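4. Setting up your curved roof for the first time

Right, this is the part of the guide I enjoyed writing most, and it's also the part people skip. Please don't! If you've followed sections 1 to 3 you should have Drider open with a flat site plan and four plain walls standing on it. I'll be using my own little pavilion (I call it Dramani, it's a tea room in a park and it's been through more versions than I care to admit) but any simple building will do.

Before you start

Check that your project units are in millimetres. Drider remembers whatever you used last, so if you've been playing with an imported plan you may be in feet without knowing it. I once drew a lovely swooping canopy and found it would have covered half the park.

Drawing the guide curves

1. Go to Roof, then Free Form, then New Guide. The walls will turn pale grey and the cursor becomes a small cross.

2. Click on the top corner of the front wall to place the first point. Go along the wall and click again at the middle and at the far corner. Three points is plenty. I know it's tempting to add more, but every extra point is a place where the roof can pucker.

3. Drag the middle point upwards. On Dramani I raised it by 1,140 mm, which gives a gentle hump you notice from the path but not from inside.

4. Press Enter to fix the curve, then do the same on the back wall. I like to make the back curve a bit lower (mine is 911 mm) so the roof tips towards the water and the whole thing looks less like a loaf of bread.

Note: if the second curve comes out red, you've drawn it in the opposite direction to the first. Select it and choose Flip. You don't need to draw it again.

Making the surface

5. Hold Shift and pick both curves, front one first.

6. Choose Skin. Drider will think for a moment and then stretch a surface between the two.

7. Set the panel count in the side box. The default is 12, and it looks terribly chunky. I use 40 for anything I'm going to show to another person.

Caution: save before you change the panel count. Older laptops (mine included) can freeze on the higher numbers, and the autosave only runs between commands.

8. Set the roof thickness last. If you do it before the panels, the edges won't meet and you'll get a thin sliver of daylight along one side.
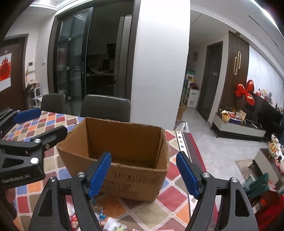 Checking the overhang

9. Switch to Side View and turn on Sun. Choose July and noon to begin with, then drag the slider through to early evening and watch how the shadow moves across the windows.

10. If the sun gets in where you don't want it, select the roof edge and pull it outwards. Pull a little, look, pull again. Past a certain point the Fusent plug-in will put up a yellow triangle, meaning the edge needs a column under it.

11. To add one, click the triangle and pick a column style. The slim leaning ones under Drernum are my favourites, and you can change the lean by typing an angle. Mine sit at 37 degrees from upright. Very dramatic for a tea room, but there we are!

Note: the columns follow the roof if you move it later, but they don't follow the floor. If you raise the floor, select each column and choose Refit.

12. Save the project under a new name before going on to section 5, where we'll cut the rooflights. Keep the uncut version too, as you'll want it again for the drainage layout.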